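Gripper open or closed at the start of every run?
Posted by Traian Ilie, November

We're writing house rules for our simulated arm work at Nustport before more people start adding runs. At the moment everyone starts with the hand however they left it. I'd like one rule: fingers fully open, nothing between them, same pose over the table.

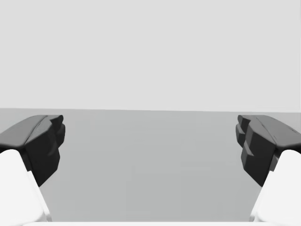 My colleague says this wastes time and the start pose should vary. We have 141 runs saved and 43 of them start half closed. Do we throw those out? And is there a proper standard for this, or does each group make its own?

Horațiu Bratu
I don't know of a standard that covers it. Ours is a single page. Open the hand fully, hold still for 10 frames, then move. Vary the arm position if you like, but write down by how much. I wouldn't delete the 43 -- tag them and keep them out of the main set until you've compared.
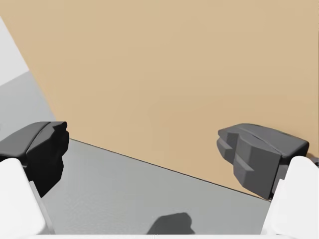
Clearance is the other thing to put in writing. We ask for a set gap between the fingertips and any large surface before the first move, and we check it in the wrist view from both sides. A big tan face behind the fingers gives you little to judge distance by, so look at the floor too. The dark shadow of the hand down there is a useful hint, but take the actual figure from the simulator and log that.

Marcela Vlček
Just reset everything to open. We had up to 21 bad starts in a batch before we did that. Put it in the script so people can't skip it.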